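Munia: Running an Online Journal of Writing and Art About Small Birds

Project report, Digital Publishing option
Submitted 2020-05-11

Munia is a web journal that takes poems, short fiction, drawings and memories about small birds. It was set up as a class project in Boston and was open to anyone who wanted to send something in. This report covers how the journal was planned, what came in, how pieces were chosen, and what went wrong with the site. 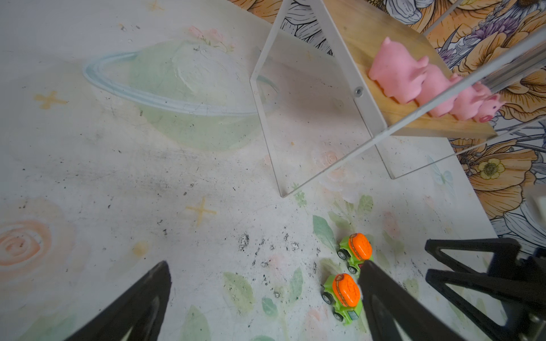 Garnet Wong
Project editor and report author

1. Background

The project started with a reading list of small online journals. Most of them had a wide theme, such as nature or travel, and a short notice asking for work. I wanted a narrow theme so that people would know right away whether they had something to send. Macarena Sosa, who worked on the project with me, had kept finches as a child and suggested small birds. The munia is a kind of finch, and the name was short enough to fit in the site header.

We agreed on a few rules before opening. Any form was allowed if it could be shown on a web page. Work could be new or already posted elsewhere, as long as the writer or artist owned it. Each person could send up to three pieces. We did not ask for a biography, but there was a box for one.

2. Setting up the site

The site was built with Grusier, the publishing tool we had used in an earlier class. It handles posts, tags and a submission form. We used the plain theme with a wider text column, because the default column broke long lines of poetry in the wrong places. Macarena wrote a short style sheet to keep line breaks and indents as the poets sent them. This took longer than the rest of the setup put together, and two poems still show a wrong indent on phones.

Comments were left on for every post, but held until one of us had read them.

3. Submissions

We accepted 13 pieces for the first issue. Poems were the largest group, followed by drawings. Only one short story came in, about a sparrow living in a train station, and it became the opening piece. Several people wrote memories of a grandparent's feeder or a pet bird. These were often the easiest to edit – the writers were glad to have a second reader and replied quickly.
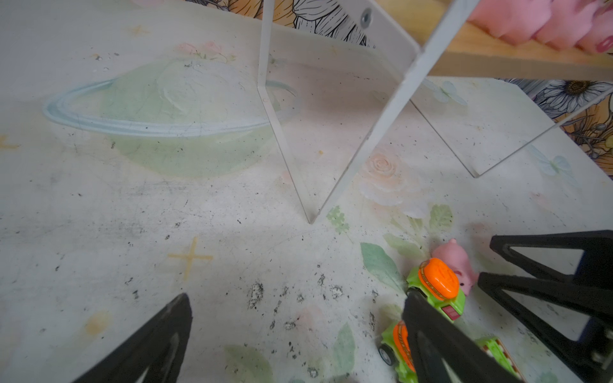

The drawings were harder. Some arrived as phone photos of a sketchbook page, with a shadow on one side and no title. We wrote back to ask for a scan, and where the artist had no scanner we adjusted the contrast ourselves and sent the result for approval. One artist preferred the gray version with the shadow, so that is the one we posted.

4. Choosing and editing

Both of us read every piece and wrote a short note on it before talking. Where we disagreed, the piece went to the other end of the list and we read it again later. We turned down work that had no bird in it at all, and one poem that copied lines from a song.

Edits were kept light. We fixed spelling and asked about anything we could not follow. No line was changed without the writer's reply.

5. Readers

Grusier counted 728 page views for the first issue. The count includes our own visits while testing, which we could not separate out. The train station story was read most. The page listing the submission rules came second, ahead of every poem.

6. Printed copy

We also made a small printed booklet at Chege, a copy shop near campus. The first proof had the pages in the wrong order because I had exported single pages and the shop needed spreads. The second proof was fine. Pale pencil drawings printed too light, and I would darken them before sending the file another time.

7. Next steps

The submission form will stay open until July. Macarena will take over as editor of the next issue, and I will look after the site. The indent problem on phones is first on my list, followed by a tag page so that readers can find all the work on one kind of bird.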